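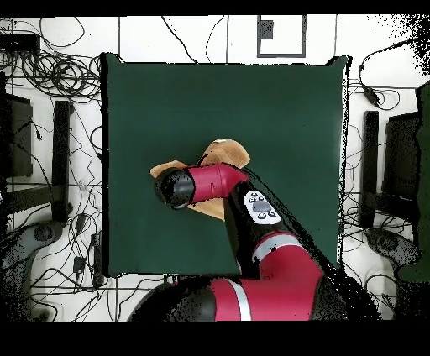

Shrinkage allowance on heavy cotton cloth, cut before or after washing?

Forum: Fabrics and Finishing
Started 21 January 2024

fnazari
I have 31 metres of undyed Clundari cotton to turn into table covers. The mill sheet gives shrinkage as 7% in the warp and 2% in the weft, measured after one wash. It doesn't state the wash temperature. My plan is to cut oversize by those figures, dye dark green, then trim and hem. Does anyone see a fault in that?
Fereshteh Nazari

hemline_pete
The mill figure is for one wash. Heavy plain weaves carry on shrinking through the second and third. Wash the whole length first, dry it fully, press it, then cut. You lose some cloth at the ends and that's the only cost.

Pejman Rahimi
Disagree with washing the full length. In a domestic machine a piece that long ropes up and creases, and the dye takes darker along the creases. Cut oversize, overlock the raw edges, then wash the panels separately.

hemline_pete
I've never had crease marks from a prewash. From dyeing in too small a vessel, yes. Those are two separate faults.

Pejman Rahimi
They look the same on the finished cloth. On dark green they show badly under a window.

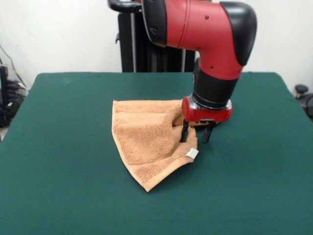 Re: dye stage

fnazari
Thanks both. Second question. I was going to use Plasine fixative after the dye bath. The label says it reduces colour loss but gives no dose for cloth over a certain weight.

tolworth
Dose by dry weight of cloth, whatever the thickness. Weigh it before it goes anywhere near water. For 1,000 g of cotton, work out the amount from the label and keep the same ratio for every panel. And check what class of dye you have. A cationic fixative does very little for a reactive dye that hasn't been rinsed properly.

Pejman Rahimi
Agreed on weighing. Rinse cold until the water runs clear, then a hot wash, then fix.

hemline_pete
I'd leave the fixative out. With a reactive dye and a proper soda step it isn't needed, and it can leave the cloth stiff.

fnazari
The dye is Hareck reactive. I'll run test squares with and without, marked with thread in one corner. Raw edges on one set, overlocked on the other, to see how far they fray.

tolworth
Measure both directions before and after each wash and write it down. Three washes minimum.

Pejman Rahimi
Post the warp figures when you have them. I have a bolt of the Mohammadi twill to do in September and the mill sheet for that is no better.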